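Re: [gripper-eval] Drallard hand-held, replacement pads

Inger Kragh wrote on 2020-12-13:
> Is the Drallard kit worth 1,294 against the Mirkley? My worry is
> soft packaging. The Mirkley pads slipped on it in July.

Inger,

The price includes one spare pair of pads. Further pairs are 189. I have done over 20 picks with it at home, mostly on light packing material.
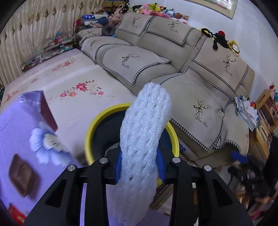
Fig. 1. Foam netting held between the ribbed pads, bin behind.

Both pads bear on the sides of the netting. Each arm has two pivot pins; check them for play when the kit arrives, as mine needed tightening after 3 sessions. I have not tried anything heavier yet. Horkau quote a shorter delivery time than Hjaltested for the same kit.

Snædís Frandsen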